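Speaker notes: Good habits for hand-held gripper work
Umanden shop practice meetup, 2022-09-15
Talk length: 16 minutes, plus questions

Open warm. Say hello, thank the Prurdale people for the room, ask who has written a rule for their own bench this year. (Wait for hands!)

First point, get to it fast: the rules I love most fit on one card and live at the table. Ours came out of the Wragg project, and I still get excited talking about them.
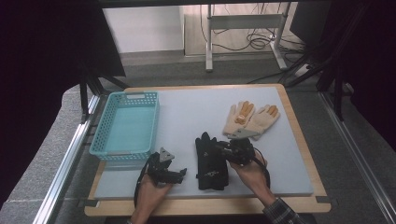
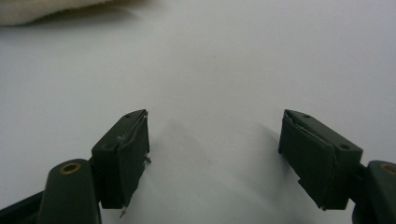
Rule one is the start layout. Every session begins from a written layout: where the basket goes, where the gloves go, which way the fingers point. Read the card out loud, set the table, then pick up the grippers. Sounds fussy, takes no time, and two people in two cities can do the same task and mean the same thing by it. I think that's wonderful.

Rule two, cables. Slack on the outside of each wrist, never crossing the work area. If you feel a tug, stop and reset. Don't finish the motion first. (Act this out with the clicker cord, it gets a laugh.)

Rule three is pads, and I'll slow down here. Tape and pad material on gripper fingers wears out. Corners lift, edges fray, wrinkles creep in. At Flusanlow we used to change pads when somebody got annoyed, so one person worked on fresh pads and the next on shaggy ones, and the records didn't say which. Now:

Look at both fingers before the first run and at every break.
Lifted corner: write it down.
Loose strip hanging past the finger: change the pad before you go on.
Change both sides together, always as a pair, and log it.

Pause. Ask how many people in the room log pad changes. Last January it was 2 hands out of a full room, so be kind.

Numbers slide. We went back through 2974 logged runs from Wragg. In 644 of them the pad condition line was blank. Let that sit for a second. Those runs may be perfectly good! We just can't say, and a one-line note would have told us. Don't rush past this, people like to photograph the slide.

Rule four: clamps and board. Hand check on every clamp at the start, and again after anyone leans on the table. Tick box, initials, done.

Rule five, anyone can call a stop, including visitors. No explaining needed until the grippers are down.

If time is short, skip the part on naming files and go straight to how we change a rule. Anybody can propose one, we try it for a week, and an old rule has to come off the card if the new one doesn't fit. Yes, we have argued about font size.

Hand out the blank cards now, before questions. Spare pens are in the side pocket of the bag.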